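December
Hanna Brzozowska

Oven moisture, Prurnau and Mavham peats, continued from the last entry

Started again from dish weights. The previous set of tins gave blanks that drifted upwards between weighings and I no longer trust anything I got with them. All tins washed, rinsed in deionised, dried at 105 °C overnight, cooled in the big desiccator and weighed to four places. Then back in the oven for two hours and weighed again. Most agree to within 0.3 mg. Three don't, and those have the rolled rim where water sits. Rolled rims are now in the drawer marked "not for moisture". Please leave them there.

Oven is the old Masson from 1993, the one with the dial. The dial means very little. Set to 105 it holds 108 on the middle shelf and 101 on the bottom shelf at the front, going by the thermocouple with the door shut and the vent half open. I have put a pencil mark on the dial at the position which gives 105 on the middle shelf. Use the mark. Bottom shelf isn't to be used for peat at all. Top shelf not checked yet, needs a longer lead.

Vent position matters more than I had written down before. With the vent closed and a full load of wet peat the temperature reads correctly and the samples simply don't dry, and the glass in the door fogs. Half open is enough. Fully open costs three degrees on the middle shelf and the dial has to go up again.

Procedure as used today:

Bag tipped out whole on to the tray, roots thicker than a matchstick picked out and weighed separately. Mixed by hand, gloves on, quartered, opposite quarters combined, quartered again. 50 g taken wet into each tin, spread flat, no pressing. Two tins per bag. Lids go under the tins in the oven and on top in the desiccator. Weighed in the order they came out.

The quartering is where most of the disagreement between duplicates comes from. Mavham is well humified and behaves like a paste, so the duplicates sit close together whatever I do. Prurnau is fibrous, with pockets of water in the moss that run out on the tray. If the tray is tilted even slightly the last quarter is wetter than the first. I now scrape the free water back into the heap before each division. It is messy but the spread between duplicates has come down from 2.1 points to 0.6.

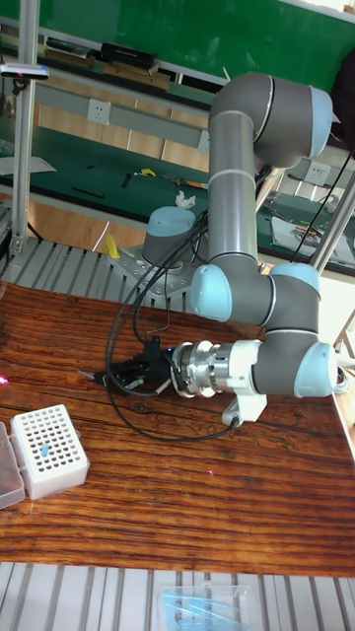

Bag 669 is the awkward one. It is from the lower part of the Prurnau core and was packed with a split in the seal, so some water will have gone before it reached us. I ran it anyway, both tins, and it came out at 84.2 and 84.5 per cent of wet mass. Its neighbours above and below in the core are both over 88. Either the horizon is drier, for which I see no reason in the core description, or the split did it. Entered in the table with a flag. I wouldn't use it for the bulk density calculation until there is a second bag from the same depth.

Drying time. The old sheet says 16 hours and gives no source. I pulled four tins of Prurnau at intervals to see where the curve goes flat:

6 h: still losing quickly, surface crusted, underside damp to the touch
12 h: 0.9 per cent of wet mass still to come off
16 h: 0.2 per cent still to come off
20 h: no change beyond the repeatability of the tins
24 h: as 20 h

So 16 is nearly enough for Prurnau at this loading, and 20 is safe. Mavham goes flat later, which I didn't expect given that it starts with less water. The cake shrinks, pulls away from the wall of the tin and hardens, and the middle dries slowly. Breaking it up with a spatula at 6 hours helps, but then there is loss on the spatula to account for. Tried weighing the spatula with the tin. It works but it is tedious and I would sooner leave everything in for 24 hours and not touch it. Sheet amended to 24 for both.

Temperature question, again. There is an argument for 60 or 80 °C with peat on the grounds that some organic matter starts to go at 105. I ran one Mavham pair at 80 for three days for comparison. The result was 0.4 points lower than the pair at 105. That could be volatile loss at the higher temperature or water still held at the lower one, and the weights alone won't separate the two. The Grolow results we are supposed to be comparable with were done at 105, so 105 stays. I have noted the 80 figure beside the main table so that it isn't lost.

Balance. Levelled before starting, bubble was off towards the back left. Internal calibration run, then the check weight three times, all within limits. The reading creeps upward if a tin is even slightly warm or if the draught door is left open on the side nearest the corridor. Cooling time in the desiccator is now 45 minutes for a full shelf. At 20 minutes the tins still felt cool from outside but read low by a few milligrams and then climbed. Silica gel changed this morning; the old charge had gone pale throughout. The spent gel is in the beaker on the windowsill and can go in the oven after the samples come out, never together with them.

Lid of the large desiccator needs grease. It slid when I carried it, which is partly my fault for carrying it by the base. Thin film only, the last person used enough to get it on the tins.

Calculation is on wet mass throughout this entry. Earlier pages in this book switch between wet and dry basis without saying which, and for peat the difference is enormous: 88 per cent on wet mass is 733 per cent on dry. I went back through the Mavham pages and pencilled W or D beside each column where I could work it out from the raw weights. Two columns have no raw weights and have been left with a question mark.

Left to do:

Top shelf temperature, once the long lead is found.
Second bag from the depth of 669.
Roots: dry them in their own tins and decide whether they go back into the total. At the moment they are left out, and the Prurnau figures would shift slightly if they were included.
Ash content on the dried material. Crucibles are clean but not yet ignited to constant weight. Dried peat is to be ground first and kept in the screw-cap jars, labelled on the jar and not the lid.

Evening load went in at 17:40, middle shelf, vent half open, dial at the pencil mark. Out at the same time tomorrow.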